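**Household Textiles, unit 4 – folding and storing knitwear**
Handout to keep, please bring it back for unit 5

Welcome back, everyone, and thank you for hauling all those sweaters up the stairs last time. I know a bag of wool is heavier than it looks! We'll pick up where we stopped, with the question of why knits go in a drawer and woven shirts go on a hanger.

A knitted fabric is made of loops, and loops give. Hang a heavy cardigan by its shoulders for a season and the weight pulls the loops long, so you get those little points at the shoulder and a hem that dips. Folded flat, the weight rests on the whole piece – which is really the entire secret, though I'll happily go on about it for another page.

## The basic fold

1. Lay the garment face down on a bed or a wide table. Smooth it with flat hands and don't tug.
2. Bring one side in toward the middle, sleeve and all, then lay the sleeve straight down along the body.
3. Do the same with the other side.
4. Fold up from the hem, in half for thin knits, in thirds for something medium. Very chunky ones are happier with a single fold.

Our practice drawer, the old Bovness one, is 29 inches wide and takes 2 columns side by side. Measure your own before you settle on a width.

## How neat is neat enough?

Soft knits don't hold a crease the way a cotton shirt does, and a fuzzy one will always have a bit of a mind of its own. Edges wander and corners lift.
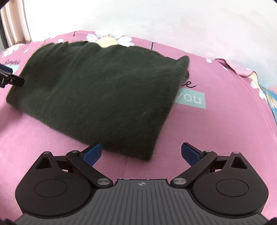
Xóchitl Maldonado asked whether it wouldn't be simpler to roll everything, the way she does for a suitcase, and said her rolled sweaters had come through a whole winter perfectly well. I told her that rolling is fine for thin, springy knits, and that I'd still fold anything thick, mostly so it stacks.

## Before unit 5

- Read page 106 in the Tapia reader (the part on pilling, you can skip the chart).
- Fold one knit you own and leave it in a drawer until we meet.
- Nayeli Cervantes has the spare sweater combs if you need one.

We start at 13 minutes past six again, on account of the bus.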